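Saturday, 8 September 2001

Well, the bedding drive in Drernham is on again, and I spent my morning up to the elbows in sheets and blue cloth! If you missed the July one, the idea is simple. You bring clean bedding you don't need, it gets folded and boxed, and on Monday it all goes off to the families moving into the new apartments on Mosoti Street.

Junpei Chiba, who runs the thing out of the back bedroom of his own house, tells me the July drive brought in 3667 pieces (he writes every one of them down in a green notebook, so I believe him). He'd like to beat that, but he says he'd settle for another 1000 before the weekend is over.
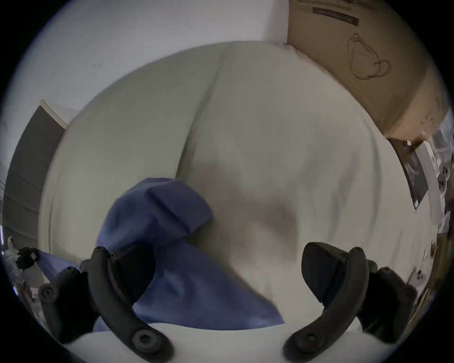
Folding is the slow part. I'm fine with pillowcases, and I can fake my way through a flat sheet, but anything soft and slippery just slides back into a heap the second I let go of it. Junpei's trick is to find two corners first and ignore the rest until you've got them. It worked for me maybe half the time. Fitted sheets go in a pile for him, thank goodness.

Boxes are the other headache. Divix, the moving company over on the east side, gave 40 flat ones and they were gone by ten o'clock, so now it's whatever people can dig out of the garage.
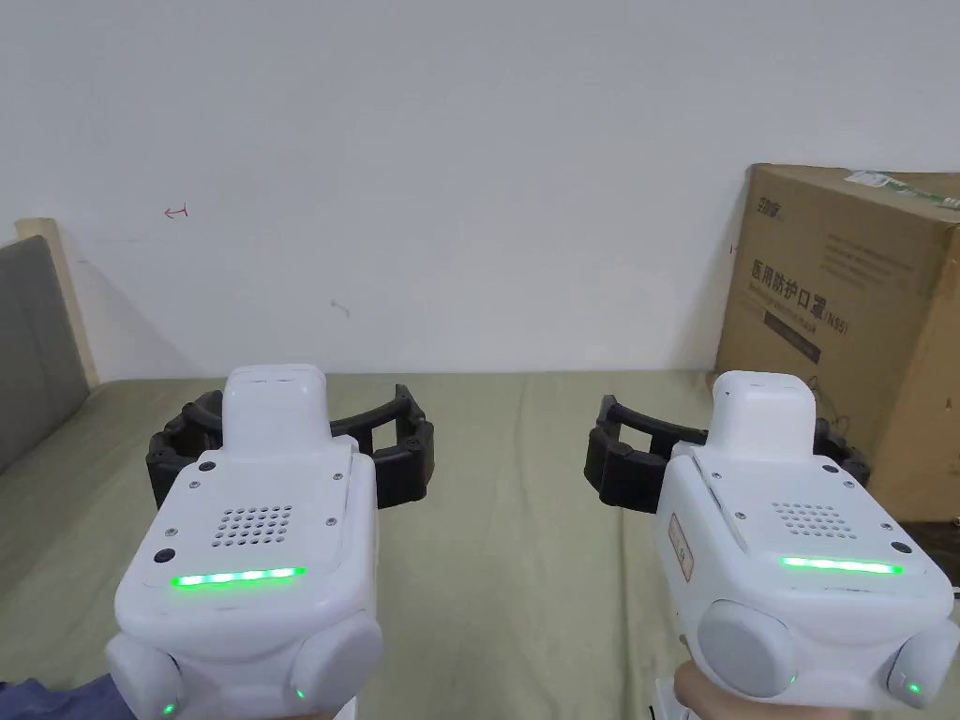

Junpei does all of his folding on the bed, and he wants it made up smooth before anybody starts. He says a lumpy surface gives you a lumpy fold. The olive-green fabric and the plain white wall behind it make it pretty easy to spot a pale pillowcase you forgot about, too, and I forgot several. Please check yours for old name tapes and safety pins before you drop them off, by the way. I found 2 pins with my thumb.

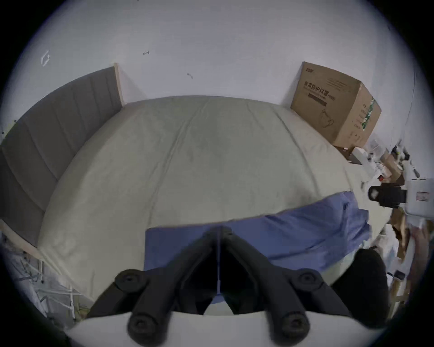 What's needed most is twin sheets, then blankets, then towels. No electric blankets and no feather pillows, please. Drop-off is open until six tonight and again tomorrow from noon, and if you can't get across town, the Cledotow Diner will hold bags behind the counter for you (ask at the register). Spare boxes are very welcome, any size, as long as the bottoms hold. I'm going back after lunch with my sister's old quilts and a roll of tape.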